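Open Afternoon at the Hata Workshop

What a turnout! The Hata workshop opened its doors in February, and by 2 in the afternoon people were standing three deep at the kitchen bench, trying to get a look at the arm before the first run had even begun.

Maricel Bautista ran the demonstration and kept it wonderfully plain. Her group is teaching the arm to handle ordinary kitchen things – pots, lids, plastic wrap – and she let visitors pick what it should go for next. The kids went for the gold pot every time. I would have too.

She also passed around a spare finger from the gripper so we could feel how light it is, and put the view from the wrist camera up on the big monitor. I loved that part. You find yourself leaning in with the arm, judging the gap between the two black fingers and the rim of a white lid lying on clear plastic film. Clear film is a hard thing for a camera to make out, Maricel told us, and shiny metal isn't much easier.

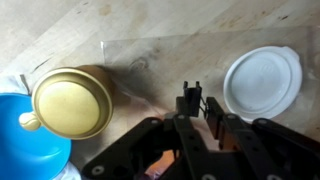 Questions from the floor

Pui-shan Ng took over for the questions, and there were plenty. Someone asked how much practice the arm gets on a single task. Her answer was 500 runs for the simpler ones, and the group has 1,154 recorded so far across everything on the bench. A boy near the front wanted to know if it could make noodles. Not yet, she said, but she wrote it down – and I hope she meant it!

The workshop plans to open again in the spring, with 14 places for anyone who wants to try steering the arm by hand. Names go on the sheet by the front desk.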